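Chapter 4

What We Throw Away: Households, Waste and the Idea of Rubbish

In this chapter we shall be looking at:
Where the idea of rubbish comes from, and why it shifts from one time and place to another
How a household sorts its things, often without noticing that it is doing so
The journey of an ordinary bottle through the town of Skurnmont
The difference between reuse, repair and recycling
Why the cost of dealing with waste is so hard to see

Key words: deposit, landfill, refill, residual waste, salvage, sorting line, stream

4.1 A drawer to begin with

Most kitchens have a drawer that holds the things which don't belong in any other drawer. You may well have one at home. There will be string in it, and a few batteries that might or might not be flat, and a key to a door that was replaced years ago, and perhaps the little bag of spare screws that came with a shelf. If you were to ask the people of the house whether any of this was rubbish, they would very likely say no, and they might even be a touch offended. Ask them when they last used any of it, though, and you'll get a rather long pause.

I like to start with the drawer, because it shows us something we shall need all the way through this chapter (and again in Chapter 5, when we come to second-hand markets). A thing doesn't turn into rubbish by itself. Somebody has to decide. The key is exactly the same key on the day it goes in the bin as it was the day before, the same weight and the same shape, and the only change has taken place in the mind of the person holding it. Geographers and historians who study waste spend a good deal of their time on that small moment of decision, and I hope that by the end of the chapter you will find it as interesting as I do.

Of course, people don't make the decision on their own. They are nudged along by the size of their house, by what the neighbours do, by what the shops sell, by how often the lorry comes round, and by whether there is any money to be had for the old thing. A jam jar in a house where someone makes jam is a useful object. Move it two doors along the street, to a house where all the jam comes from the supermarket, and it is something to be rinsed and got rid of.

4.2 Rubbish before the dustbin

It is tempting to think that people in the past were simply tidier or thriftier than we are, and you will hear this said quite often, usually by somebody's grandfather. There is some truth in it, but we need to be careful. People who had very little threw very little away, and that was seldom a matter of choice. Bones were boiled for broth and then sold on for glue. Worn sheets were cut down the middle and sewn sides to middle, and when they wore out again they became cloths, and when the cloths were past use they went to the rag dealer to be made into paper. Ash from the fire was spread on garden paths or sold to brickmakers. What was left at the end of all this was a fairly small heap, and much of it would rot.

Towns were another matter. Wherever a lot of people lived close together the heap grew, and it smelled, and sooner or later somebody had to be paid to take it away. The early carts carried mostly ash and cinders, with the result that the word "dust" has stayed with us in dustbin and dustman long after most of us stopped burning coal at home. Language is a great one for holding on to things that have otherwise been thrown out.

The big change came with packaging. Biscuits that had once been weighed out of a tin began to arrive in packets. Milk, which had been ladled from a churn into your own jug, came in a glass bottle that went back to the dairy, then in a carton that didn't, and then in a plastic bottle. Each of these steps made life easier for someone, and it would be unfair to pretend otherwise. Anybody who has carried a week's worth of glass bottles up a hill will know why the lighter kind was welcome.

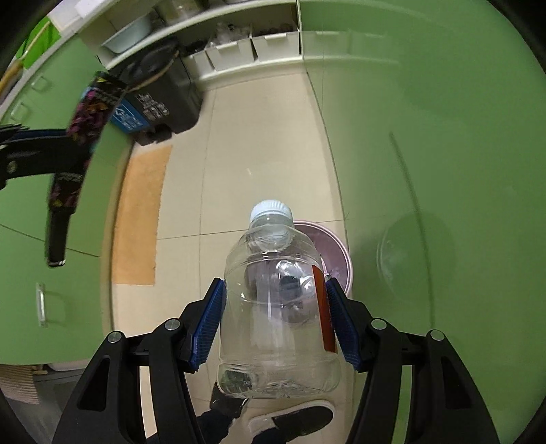 The town of Skurnmont makes a good case study for us here, as its records are unusually full and its council has tried nearly every arrangement going. Until the soft drinks works at Drellska closed, most of the lemonade and ginger beer sold in the town came in heavy glass, with a small deposit paid at the counter. Children collected the empties for pocket money. The works washed each bottle and filled it again, and the ledgers show that a single bottle might make the trip 11 times before it was too chipped to use. When the works went, the deposit went with it, and the shops began to stock drinks that had come from much further away in bottles meant to be used once.

What interests us is how quickly the habits changed afterwards. Within a few years the wooden crates had gone from the backs of the shops, the washing plant had been sold, and the shopkeepers had found other uses for the yard space where the empties used to stand. Later on, when the council looked into bringing the deposit back, it found that the law was fairly easy to arrange. The hard part was the yards, the crates and the vans. A system for using things again is made of all sorts of dull and practical bits, and once they have been scattered it is slow and costly work to gather them up.

4.3 Following one bottle

Let us suppose that you are living in Skurnmont today and that you have just finished a bottle of squash. You have several choices, although you may not stop to think of them as choices. You could keep the bottle and fill it with water for the walk to school. You could cut it in half and start your tomato seedlings in it. You could put it in the green box by the back door, or, if the green box is full and it's raining, you could put it in the ordinary bin and feel slightly guilty.

If it goes into the green box, it is collected before eight in the morning and driven to the sorting hall at Trandon. The town calls each kind of material a stream, and it is a helpful word, because the whole business of the hall is to keep the streams from running into one another. Paper must not be soaked with milk. Glass must not be mixed with china, which melts at a different heat and spoils the batch. Plastics have to be parted from each other too, for there are many kinds, and the cap of a bottle is often made of a different one from the body. The sorted plastic is squashed into bales and sold to a firm called Zeleke, who wash it, shred it and sell it on in flakes.

If it goes into the ordinary bin, it becomes part of what is called residual waste, meaning simply whatever is left over when all the sorting is done. Some of this is burned to make electricity and some is buried. Neither is free, and neither is especially popular with the people who live nearby.

Have a look at Table 4.1, which gives the results of a small survey carried out in one part of the town in August.

Table 4.1 Skurnmont household survey
Households asked to take part: 700
Households that replied: 499
Different kinds of plastic accepted in the green box: 3

You will notice that a fair number of households didn't reply, and that should make you cautious. It may be that the people who sent the form back were the ones who cared most about recycling in the first place. If so, their answers would make the town look keener than it really is. We shall come back to this difficulty, which turns up in almost every survey of people's habits at home, in section 4.6.

4.4 Three words that get muddled

Before we go any further it will help to be clear about three words which are often used as though they meant the same thing.

Reuse means using an object again more or less as it is. The jam jar filled with next year's jam is reused, and so is a coat handed down to a younger cousin.

Repair means putting right whatever has gone wrong so that the object can carry on with its old job. A patched tyre and a re-glued chair are both good cases, and so is a kettle with a new flex.

Recycling means breaking the object down into the stuff it was made from and making that stuff into something new. It generally takes a good deal more energy than the other two, and the new thing may well be humbler than the old one.

You might expect a town to put most of its effort into the first two, and some have tried. But recycling is far easier to measure, because a lorry can be driven on to a weighbridge, and the coat handed to a cousin never goes near one. It's worth keeping this in mind whenever you read a report that gives its figures in tonnes.

Activity 4A

For one week, keep a list of everything that leaves your home, apart from people and pets. Beside each thing write down where it went, who made the decision, and whether you think the same decision would have been made fifty years ago. Don't worry if the list is untidy. Bring it with you when you begin section 4.5, where we shall use it to draw a simple map of the streams running out of your own front door.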